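Chapter 3
Surface Pattern and Natural Stone in Interior Finishes

Chapter contents
3.1 Terms used in this chapter
3.2 Printed wallcoverings
3.3 Veined stone
3.4 Placing two patterned finishes side by side
Key terms

3.1 Terms used in this chapter

A finish is the outermost layer of a wall, floor, ceiling or fixed surface. It is the layer that is seen and touched, and in most rooms it is the layer that is replaced most often. Chapter 2 treated plain finishes: paint, plaster and unfigured board. The present chapter treats finishes that carry a figure of their own.

Figure may be printed or natural. A printed figure repeats. Its unit is called the repeat, and its height is measured from any point in the design to the next identical point above or below it. A natural figure, such as the veining in marble, does not repeat, although adjoining slabs cut from one block will resemble each other closely. The difference governs how each material is measured, ordered and cut.
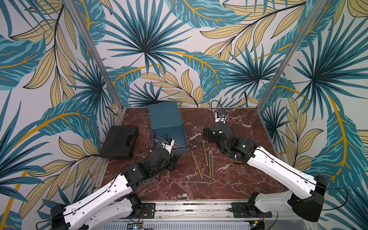

Figure 3.1 Large-scale leaf pattern on three walls, with a veined reddish-brown marble floor.

3.2 Printed wallcoverings

Machine printing made patterned paper cheap in the nineteenth century. The Prenen pattern book of 1858, used for several exercises in this text, groups its designs by repeat height and gives no other order. Modern suppliers usually sort by color or subject, and the repeat must be looked up on the label.

Three kinds of match are in common use. In a straight match, the design meets the next strip at the same height. In a drop match, each strip is shifted down by a set part of the repeat, most often one half. In a random match, no alignment is needed. Stripes and fine textures are normally sold as random match.

The repeat determines waste. Each strip must be cut to a whole number of repeats, so the cut length is the wall height plus trimming allowance, rounded up. Take a wall 98 inches high with 4 inches allowed for trimming. The required length is 102 inches. With a repeat of 25 inches, five repeats are needed and the strip is cut at 125 inches. The waste is 23 inches per strip. With a repeat of 3 inches, the strip is cut at 102 inches and there is no waste beyond the trimmings. Kvam's tables (Appendix B) extend this calculation to drop matches.

Corners need separate treatment. A strip is not wrapped whole around an inside corner, as few corners are plumb over their full height. The strip is split, a narrow return is carried onto the second wall, and the remainder is hung to a new plumb line. Some of the design is lost in the overlap. With a large design the loss is easily seen, and the installer should place it in the corner that faces away from the door.

3.3 Veined stone

Marble is limestone that has been changed by heat and pressure. Pure marble is white. Iron oxides give red and brown tones, and clay or organic matter gives gray. Veins form where minerals fill fractures in the rock, and they are commonly lighter than the ground in red marbles.

A vein may be sound or weak. Sound veins are as strong as the stone around them. Weak veins may open during cutting or handling, and slabs that contain them are often backed with mesh and resin at the yard. The specification should state whether backed material will be accepted.

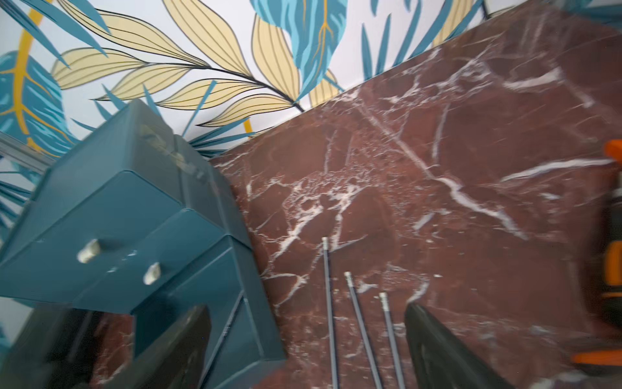 Figure 3.2 Dark red marble with white and pale pink veins. Note the prominent single vein and the cluster of finer ones.

Gloss is measured by reflected light at a fixed angle and stated in gloss units. The Kondach schedule, referred to in Section 3.4, sets a minimum reading of 55 for polished work in dark stone. Honed surfaces read much lower. They show scratches less, but many dark stones look paler when honed, and samples should be approved in the finish that will be installed.

3.4 Placing two patterned finishes side by side

Where a printed wall meets a veined surface, three properties are compared: scale, direction and contrast. Scale is the size of the largest element in each figure. Direction is the main line along which each figure runs. Contrast is the difference in lightness between figure and ground.

The Gilley method scores each property separately and adds the results. The Kristiansen method ranks contrast first and considers the others only when two schemes are tied. Both are worked through below, using the Kondach schedule as the common data set.

Key terms: drop match, figure, finish, gloss unit, ground, honed, random match, repeat, straight match, vein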